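Plisitz WG-2 Handheld Gripper Set
Teaching and handling tools for food wrapping stations

The WG-2 is a pair of hand-held grippers for recording manual wrapping work and transferring it to a Plisitz arm cell. It is intended for bakeries, canteens and commissary kitchens that wrap sliced goods in small batches. The operator does the job with the grippers in hand, and the recorded motion is used to set up the cell. No programming is done at the station.

Fingers
Each finger carries a replaceable soft pad. Pads are pressed on by hand and should be swapped when the surface turns glossy or picks up film residue. Replacement pads ship in packs of 25. Pads for film work and pads for rigid trays are not interchangeable.

Work surface
Any stable table at standing height is suitable. Film should be laid out before recording starts. Clear film is accepted, though creases and strong overhead light increase the number of rejected recordings.

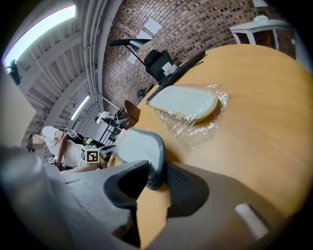
WG-2 at a round table, slice of bread or similar flat food on clear plastic wrap.

Effect on staffing
At the Brito canteen kitchen, 261 recordings were made before the first cell went into service. Wrapping had been a full-shift position. It is now split between loading, film changes and checking seals, and the same staff rotate through all three. Shift lead Solange Cordeiro reports fewer wrist complaints and more standing time - the second point led Brito to add a stool at the loading side. Operators should be told before recording begins how the data will be used and which tasks will stay manual. Odd-sized loaves and torn film are still handled by hand.

Training
Operator training takes around 7 hours, including pad changes and cleaning. Course material was prepared by Ye-rin Lim and is supplied in print with each set.

Ordering
WG-2 set, two grippers: part 73-A
Film pads, pack of 25: part 73-F
Tray pads, pack of 25: part 73-T
Wall charger and carry case are included with the set. Arm cell sold separately.

Page revised 2022-06-11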